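**Table wiping** is the removal of crumbs, spills and small abandoned objects from a flat surface on which people eat. It is among the most widely practised of household tasks and among the least discussed, except by whoever has just been asked to do it.

## Terminology

In British use, "wiping down" covers the whole surface, while "giving it a wipe" covers the part that can be seen from the door. Canteen staff speak of "clearing", a broader term that takes in plates. The expression "it only needs a quick once-over" has no agreed meaning and is usually said by someone sitting down.

## Materials found

Cathal Dolan, in his pamphlet *The Tabletop and Its Contents*, sorts what is left on a table into dry matter, wet matter and strays.

- **Dry matter** is chiefly crumbs. Toast sheds the most, though pastry travels further.
- **Wet matter** includes water, tea and anything that was once one of these. Dolan gives sugar a section of its own, on the grounds that it changes sides.
- **Strays** are objects that belong elsewhere, such as hair grips, rubber bands and the lids of pens. They are normally moved to a windowsill, where they stay.

## Method

The usual order is strays, then dry matter, then wet. Reversing it produces a paste. Crumbs may be brushed into a cupped hand or on to a plate; brushing them on to the floor is quicker and is known in some households as "sweeping".

A folded cloth offers several clean faces in turn, a benefit lost on those who roll it into a ball. Spills are blotted from the outside inwards. On dark matt surfaces a second pass with a dry cloth is generally advised — such tables are sold as not showing dirt, and then show everything else.

A grey tabletop has crumbs, a pink rubber band and a small spill, with a navy cloth folded near the far corner.
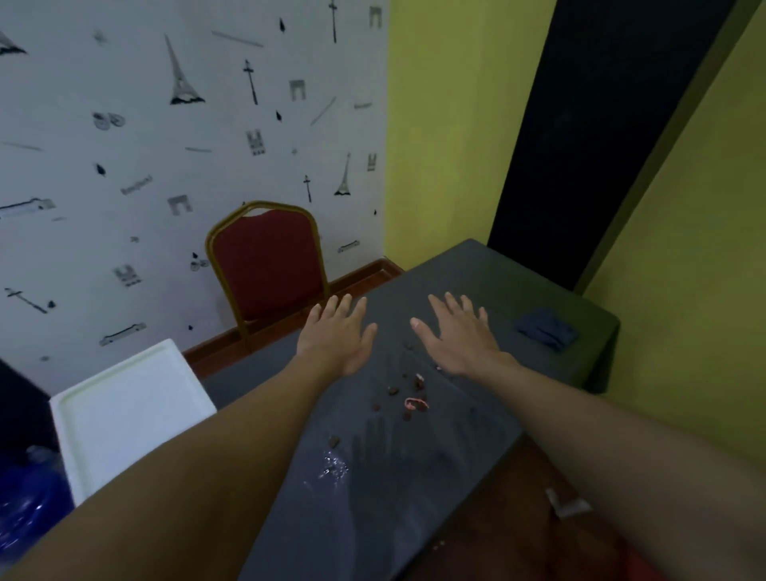
## Equipment

The Skanstead cloth, sold in packs of 30, remains the canteen standard. The Tondar, a stiff little brush with its own pan, has loyal owners and is seldom found in the same drawer as the pan.

## See also

- Washing-up
- Draining board
- Tea towel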